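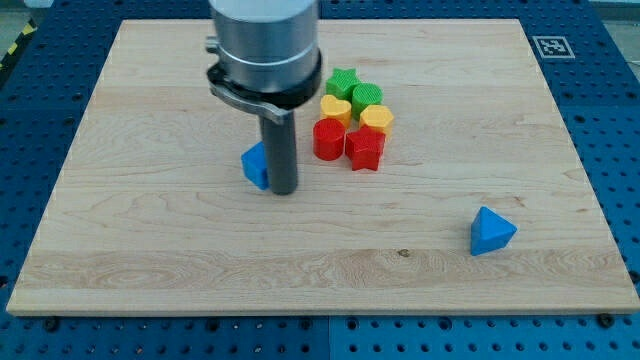 Looking after lash and brow tools in a small treatment room

Workshop tips, sheet 4. Compiled by Neville Marsden, with corrections from Sivaprasad Rao.

Tweezers

Isolation tweezers and pick-up tweezers wear differently and should be stored apart. Check the tips every Friday against a bright window or a lamp. If light shows between the closed points, the pair is out of line and should come off the trolley until it has been reset.

Do not drop tweezers into a jar points down. Lay them in a lined tray with the tips facing the same way, or fit the caps they were sold with. A bent tip can be dressed on a fine stone, two or three strokes at a time, wiping between strokes. Heavy filing shortens one arm and the pair will never meet properly again.

Glue residue

Dried adhesive should be softened before it is scraped. Stand the tips in remover for the time printed on the bottle, wipe with a lint-free cloth, then wash in warm water and mild detergent. Rinse and dry fully before disinfecting. Disinfectant does not work well through a film of glue or grease.

Change the solution at the interval given by the maker, or sooner if it turns cloudy. Write the mixing time on the lid in pencil. Marker pen comes off on wet gloves.

Adhesive storage

Keep unopened bottles sealed, upright and away from heat. Once a bottle is in use, store it in an airtight tub with a silica sachet and leave it at room temperature between clients. Moving it in and out of a fridge puts condensation inside the neck.

Wipe the nozzle with a dry wipe before replacing the cap. If the cap has stuck, hold the bottle upright and turn gently. Do not use pliers.

Couch and stool

Tighten the couch bolts by hand first, then a quarter turn with the key. Over-tightening strips the inserts in most folding models. The Lorkholm couch in our back room takes 69 kg on the head section, according to its plate, so clients should sit down in the middle and then lie back.

Squeaking castors usually have hair and cotton wound round the axle. Pull the castor, cut the fibres with a seam ripper and refit it dry. Oil collects more lint.

Lamps

Switch off and allow to cool before cleaning. Use a barely damp cloth on the diffuser and keep spray away from the joints. If the arm sags, adjust the tension screw at the elbow before touching the clamp.

Stock labels

Mark each lash tray with curl, thickness and length on the short end, where it can be read in the drawer. Our own shelf codes run from 1443, and refills ordered from Gostevitz go on the lower shelf with the date of opening left blank until the seal is broken.

Sheet 5 covers towels, wax heaters and extractor filters.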